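Chapter 8
Counter Storage and Task Lighting

Counter space in a home kitchen is divided among appliances, items in daily use, and the clear area needed for preparing food. Foley and Harahap call these the fixed load, the moving load, and the work zone. The fixed load changes rarely. The moving load, made up mostly of bottles, bowls, and small packages, changes several times in the course of one meal.

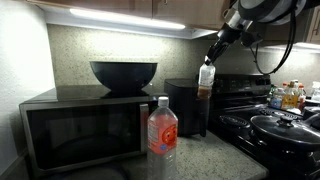
A microwave oven takes up counter depth but returns part of it as a shelf. Large, light bowls may be stored on top if the manufacturer's clearance rules allow. An air fryer gives off heat and should be kept clear while in use. Condiments belong within arm's reach of the stove, but off the cooking surface.

Speckled stone presents a separate problem. Crumbs and small spills are hard to see against a mixed beige and gray pattern, and inspection depends on the quality of the light. A strip mounted under the upper cabinets lights the counter from a short distance and avoids the shadow cast by a person standing under a ceiling fixture. Surfaces close to the strip receive far more light than those farther away, and glare near the source can hide fine detail.

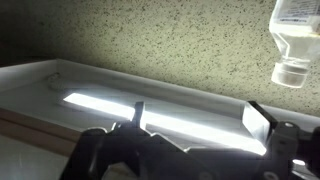
8.1 Measuring the Work Zone

The work zone is the largest unbroken rectangle of counter left after the fixed load is in place. Measure its width and depth to the nearest half inch.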